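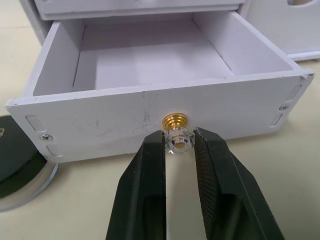
Hi, I'm Fares Azar, and I work at Gurketti, where part of my job is tidying. Well, it used to be my job! Now I share it with robot arms, and kids always ask me what that's like.

Picture a busy workroom. We keep 145 drawers there, and small stuff gets left out all day long. I used to spend almost 39 minutes every afternoon opening a drawer, putting something in, closing it, and starting over (my wrists did not love it).

A robot arm can do a lot of that now. It has two fingers where you have five, so it pinches things. Try it at home: open a drawer using only your thumb and one finger. Then pick up a ball the same way. Tricky, right? Balls roll, and knobs can be slippery.
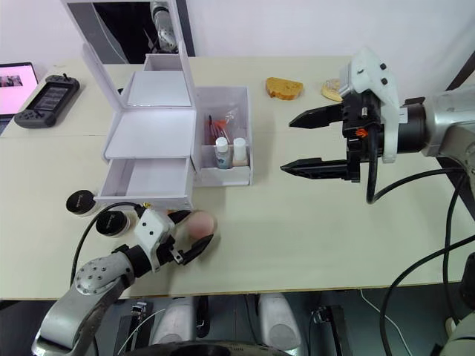

Two arms at the table, with a pink ball in one gripper.

So did the robots take my job? They changed it. My friend Nizar Haddadin and I went to a class in December to learn how to teach the arms new moves, and I still go back over my notes when one of them gets stuck. I also decide what goes where, which I like a lot more than the opening and closing.

Some of it was hard. I worried for weeks before the class, and one person on our team missed the old way so much that she moved to our Larnstead office. It's okay to feel like that when work changes. If a grown-up you know has a new machine at work, ask them what they do now that they didn't do before.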